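The 25-year tabletop, and other promises

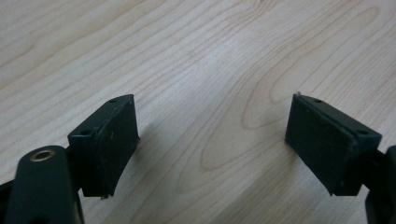
1 min read

323 shares

Another furniture maker has discovered the long warranty. Stanville now promises that its tables will last 25 years, and the ads say so in very large type. I asked for the full terms. They run to 10 pages, and the part about what is left out takes up most of them.

Heat marks are left out. So are water rings, scratches, fading from sunlight and "changes in surface character," a phrase I have read several times without learning what it means. You also need the original receipt, and the cover ends if you sell the table or give it to your kids. I have never met anyone who kept a receipt that long.

Renu Dixit, who repaired furniture in Brernness for years and now mostly turns work away, was not impressed either. "A table doesn't fall apart," she told me. "The top gets ugly. That's what people bring in, and that's what they don't cover."

Stanville says claims are rare. I believe it - look at what you're allowed to claim for.

None of this makes them bad tables. The price may even be fair. But I'd ignore the number on the banner and ask the store two things: can the top be sanded, and how many times? If the answer is a brochure, keep walking. The new terms start in June.

10 comments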